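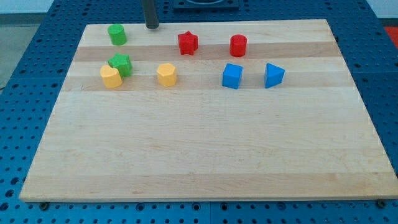

Part of the block set on the joined-plank board, with the pale wood and the darker tan bands.

Home | Projects | Board Notes | Finishes | Ask Me

How to Make a Play Board for Shape Blocks (and What to Do With It After)

I've been getting questions about the board ever since I put up the post on painting blocks, so I'm finally writing it out. It's one flat piece made of planks glued side by side, sanded smooth and left more or less plain, and it gives small colored blocks a place to live that isn't the rug. If you can run a sander and you own some clamps, you can do this in a weekend. My first one took three weekends, but one of those was spent looking for my clamps.

I started Mon 6 January, which turned out to be a bad day to start a glue-up in an unheated garage. Check the label on your glue for the lowest working temperature. I moved everything into the laundry room and lived around it.

What you need

Planks of a light wood, all the same thickness. I bought mine from the offcut bin at a yard in Govthorpe, where you pay by the bundle and don't get to be picky about color. Try to get pieces that are already flat, because flattening a twisted plank by hand is a whole separate hobby.

Wood glue
Clamps, more than you think
Sandpaper in 80, 120 and 220
A scraper for squeezed-out glue
Wax paper
Food-safe oil or wax, if you want a finish
A set of small shape blocks

Lay it out dry first

Put all your planks down on a flat surface with no glue and shuffle them around. I love this part and always spend way too long on it. Wood from the same pile can be cream, tan or almost pink, and once it's glued you're stuck with the order you picked.

You've got two ways to go. You can sort by color so it fades from one side to the other, or you can let the darker strips land as bands with the pale stuff in between. I like bands! They give kids something to aim at ("put the heart on the brown stripe") without you having to paint a single line. I'd leave one wide stretch of pale wood, too. It's where most of the sorting happens, and the colors are so easy to see against it.

When you're happy, draw a big loose triangle in pencil across all the planks. If you knock the pile over on your way to get the glue (ask me how I know), the triangle tells you how to put it back together.

Gluing up

Wax paper goes down first or your board will become part of your table. Run a bead of glue along each edge, spread it with a finger or an old brush, and push the planks together. Put clamps above and below, alternating, and tighten them a little at a time. If you crank one all the way down first, the whole thing bows up like a potato chip.

You want a thin, even line of squeeze-out. Leave it for half an hour until it goes rubbery, then take it off with the scraper. Wiping it wet with a rag just smears it into the grain, and you'll see those patches later if you put oil on.

Then leave it alone overnight. I mean it. I took the clamps off one early because I wanted to see it, and I got to see a gap.

Trimming and edges

Cut the ends square, or as square as you can get them. Next, do the corners. A sharp corner on a board this size will find a hip or a forehead sooner or later, so take each one down with 80 grit wrapped around a block. You don't need a big curve. Just enough that you can press your palm on it and not mind.

Go around the top edge too, a few light passes at an angle.

Sanding

Go with the grain, starting at 80 and working up. Most of your time will be at 80, getting the joints level, and the other two go pretty quickly. Run your hand across the joints with your eyes closed, since fingers pick up a ridge long before your eyes do. Small blocks will tip on a ridge, and then somebody gets mad.

Don't chase every little brown streak and speck, by the way. That's just the wood. I wasted an evening trying to sand a streak out before I figured out it went all the way through.

Finish or no finish?

I've done it both ways. Bare wood shows off the blocks best and you can always sand out a stain. Oil makes it easier to wipe, but it also warms everything up, and pale cream can go kind of yellow on you. If your set has a lot of yellow blocks, like mine does, try a scrap first. A yellow heart on yellowed wood is harder to spot, especially late in the afternoon. I used a wax on my second board and I'm happy with it.

Choosing the blocks

You want chunky ones. Thin shapes lie there like coins, and little hands can't get under them. I like a mix of plain solids and fancier outlines, so mine has a green cylinder and a yellow hexagon along with the stars and the heart. I ordered extras from the Gautier catalog and painted those to match (or nearly, the greens are a bit off from each other and it bugs only me).

Get at least one shape in two different colors. I've got a green star and a red star and they do more work than anything else in the box. With just one of each you can only play "find the star." With the pair you can ask for the red one, or for things that are the same shape, or for everything green, and suddenly the star and the cylinder belong together. That last one stumped my niece for a good while, and then she wouldn't stop doing it.

Setting it up

Spread the blocks out with plenty of bare wood between them. If you dump them in a pile, you get a pile game, and those are loud. I like to put most of them toward the back and keep the front clear for working in. Then I push a couple right up against each other, say the green star and the yellow heart, so there's something to pull apart.

A few things we do with it:

Pick a block and bring it to the front of the board.
Move everything green to one end.
Line up all the shapes with points, then all the shapes without.
Cover your eyes while I swap two. What moved?

The swap game works from age four or so, and grown-ups are terrible at it.

Looking after it

Dust it, wipe it with a damp cloth, dry it right away. Store it flat. I leaned mine against the wall by the heater and by March it had a slight cup in it, which came out after a couple of weeks under a stack of encyclopedias. If the surface gets grubby, a quick go with 220 brings it right back, and then you redo the wax.

Next up is a smaller board for the car, if I can find a decent hinge. The one I bought in Trimton squeaks.

Contact | Copyright Board Notes, all rights reserved | Back to top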